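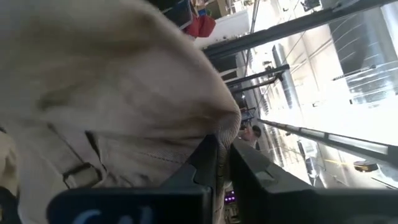
Rewaxing a canvas bag: bar wax or liquid?

seamripper79
Plain cotton canvas, medium weight, never treated. I want it to shed light rain. I have a Fulix wax bar and a heat gun with two settings, 300 and up. Is low enough?

R. Lopes
Low is fine. Keep the nozzle moving and stop when the wax goes clear. Do the stitch lines first. Water gets in at the needle holes before it gets through the cloth.

tekard_user
Disagree on bar wax. It cracks at the folds. I use Tekard liquid, two thin coats, a day apart.

R. Lopes
It cracks if you put on too much. I did mine in February and the folds are still flexible.

tekard_user
How often do you carry it?

R. Lopes
Daily.

Lindiwe O.
Either works. Test a patch inside a pocket, as both will darken tan cloth and it doesn't wash back out. Keep wax off the webbing where it runs through a buckle or the strap will slip.

seamripper79
Didn't think of the strap. Will mask it and go with the bar.

tekard_user
Post again after a winter.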